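Pellano Surface Cleaner, 953 ml refill

I bought the Pellano concentrate in November to replace Leiva spray. It dilutes easily and leaves no film at the stated ratio. 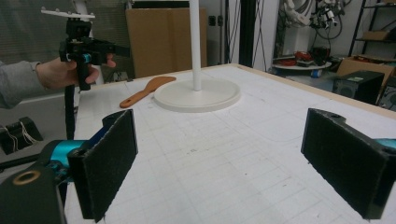

Scent is faint and gone in 3 minutes. The Denley trigger bottle fits the refill cap — the Leiva one leaks.
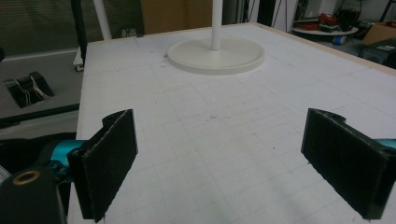
Dried coffee needs a second pass, and ink needs a third. On a white top with a pale gray grid, small gray specks and smudges are easy to spot, so I judge any cleaner on light surfaces first. I would buy it again.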